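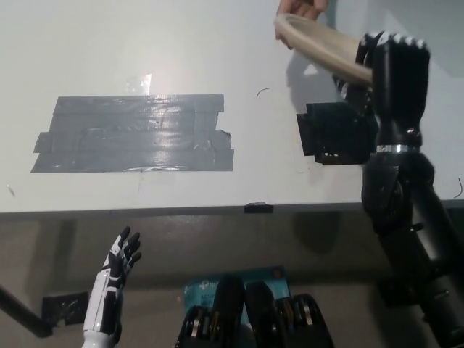 So can the landlord at Skemard Court still lock people out on August 1? Not without a judge signing off first, and as of Friday's hearing no judge has.

I sat through nearly all of it (bring a sweater, that courtroom is freezing!). The owner, Petari, sent tenants a 30-day notice back in May and figured that was enough. The judge wanted to know where those families would go, and Petari's lawyer didn't have much of an answer.
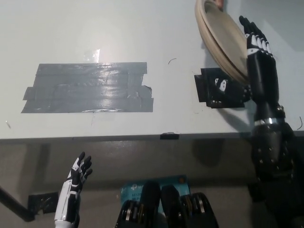
Britt-Marie Granström told me afterward that she has paid her $700 every month and just wants it in writing that she can stay. Fair enough, I'd want that too.

For now everybody stays put, rent is still due as usual, and both sides have 2 weeks to file papers on the relocation question. 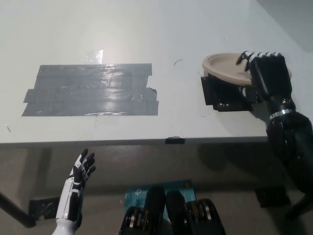

I'm going back for the next hearing, which is in the same building but up on the third floor, so leave extra time for the elevator.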